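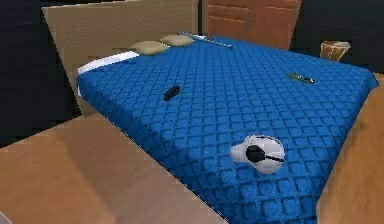 I spent most of May comparing two grippers in simulation, and a few people have asked which one I'd keep. The short version is the Likik, with some complaints. The longer version follows.

The job is a tidy-up task. The arm has to find small things left around a bedroom, pick each one up and put it in a bin. I run everything on my home desktop in the spare room, so there's no real arm here yet. I wanted to know which gripper to buy before I spent the money, and a simulator lets me try both on the same arm model with the same controller settings.

The two grippers are the Bitis, which is a plain parallel jaw, and the Likik, which has longer fingers with a bit of give at the tips. Both models came as files from other hobbyists. Ridwan Ginting had already cleaned up the Likik one and fixed the finger masses, which saved me a weekend. The Bitis file needed its collision shapes redone. I used simple boxes and left it at that.

I set 1000 grasp attempts for the pair of them, split evenly, with the objects moved to new spots each time. I wasn't after a proper benchmark. I wanted enough tries that one lucky run wouldn't colour my opinion.

The bed was harder than I'd planned for. The bedspread is modelled as a soft layer over a firm one, and thin objects settle into it a little. The Bitis jaws are blunt at the ends, so they pushed into the cover before they closed. Quite often they came away with nothing, or with a pinch of fabric and the object sliding off to the side. Dropping the closing speed helped. Lowering the approach height made it worse.

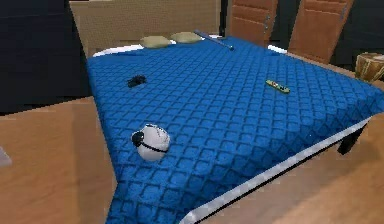 Issue 426

The round white one was its own problem. Both grippers could get around it, but the Bitis would squeeze slightly off centre and pop it out like a watermelon seed. I ended up lifting the friction value on the finger pads, and I'm still not sure the number I used is fair to either of them. If you have measured values for silicone pads on hard plastic, I'd be glad to have them.

The long grey rod went better than expected. Either gripper will take it if the wrist lines up across it and not along it. When the wrist angle was off, the rod swung as it came up and knocked against the pillows.

I also tried two controllers. The first was the stock position controller that ships with the arm model. The second was Dorkari, a small impedance controller that Kartini Jugah put me onto. She uses it for drawer opening and thought it would suit soft surfaces. It did. With Dorkari on, the Bitis stopped digging into the cover so badly, and the gap between the grippers got smaller. The Likik was still ahead on the thin things. Tuning took a while, and I kept 200 runs aside just for stiffness settings, which was barely enough.

Cameras were the last part. I had a wide view set up for the bed and wanted a second, closer one for items that end up on hard surfaces. I kept the resolution low to hold the frame rate up, and that was a mistake. Small objects turn into a handful of specks, and the pose estimate wanders all over the place. My detector kept confusing the item with the dark line at the back of the wood.
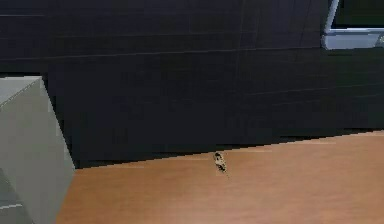

Low-res view of a small item on the wood, close to the dark panel.

Doubling the resolution on that camera slowed the whole thing down, but the pose estimate settled enough to plan a grasp from. I'd sooner wait for a slower run than chase bad estimates. I'll probably crop the view next and see if that gets some of the speed back.

So I've ordered the Likik. The mounting plate is a Liem pattern and my arm's flange isn't, so there'll be an adapter to print first. Ridwan has a drawing for one and reckons it only needs the bolt holes moved.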